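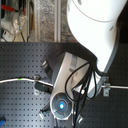

Moving the Saturday vigil to 4 pm — thoughts?

thenmozhi_t
28 Jul 2018
Hello everyone, and sorry in advance for the long post. Our parish, St. Brendan's in Rekovcombe, is being joined with the one in Jorkance starting in January, and the letter that went out last week says the two churches will share a priest. Fair enough, we all saw that coming. But the letter also says our Saturday vigil moves from 5:30 to 4:00 so Father can drive over for the one at Jorkance afterward. I have sung at the 5:30 since my oldest was in a car seat (she's married now!) and half the choir works Saturdays until 5. Has anybody been through a merger like this and managed to keep a Mass time? I'm not looking to pick a fight with the bishop, I would just like to know who to write to and what to say.

kandasamy_s
Welcome to the club, Thenmozhi. Ours was three years ago. Write to the pastor first, then the dean, and keep it to one page. What got us heard was putting down who would really be missing, by group: the choir, the nurses coming off shift, the families with kids in sports. We had 105 signatures on ours and they moved it back half an hour. It wasn't everything we wanted, but people could live with it.

old_pew_mikkel
I'm going to be the grump here. We lost our evening Mass altogether, and I was good and mad about it for a while, and then I started going on Sunday morning and met people I'd been in the same parish with for years and never once talked to. The man is driving between two churches and hearing confessions at both. I think we ask an awful lot of priests and then we get up a petition over ninety minutes.

thenmozhi_t
Mikkel, I hear you, and I do worry about Father Kedir wearing himself out. He's wonderful and he never says no to anybody. But Sunday morning is no good for the folks who look after a parent, or work the breakfast shift. Those are the ones I had in mind.

bindu.rai
Could the two towns swap? Jorkance at 4 and Rekovcombe at 5:30. The drive is the same either direction. I grew up over there and the vigil crowd was mostly retired people who would have been delighted to get home before dark in the winter.

old_pew_mikkel
Did anyone ask the retired people? I'm one of them and I like my supper late.

bindu.rai
Ha, point taken. Ask them first, then.

kandasamy_s
Bindu's idea is a good one, but please talk to the Jorkance folks before it goes in any letter. We didn't do that with our sister parish, they heard about it from the bulletin, and it took a couple of fish fries and a lot of pie before everybody was on speaking terms again. I still feel bad about that one.

thenmozhi_t
Thank you all, this is so much more than I had this morning. I know the lady who runs the altar society over there, Mrs. D'Souza, from the Lenten mission, so I'll call her before I write a single word. Mikkel, if you have any thoughts on how to put it to Father without making him feel like he's let us down, I'd be grateful — you seem to see his side of it better than I do.

old_pew_mikkel
Take him to lunch and let him talk first. And tell him the choir will sing whatever time it ends up being, if that's true.

thenmozhi_t
It's true for most of us. I'll have to ask the tenors.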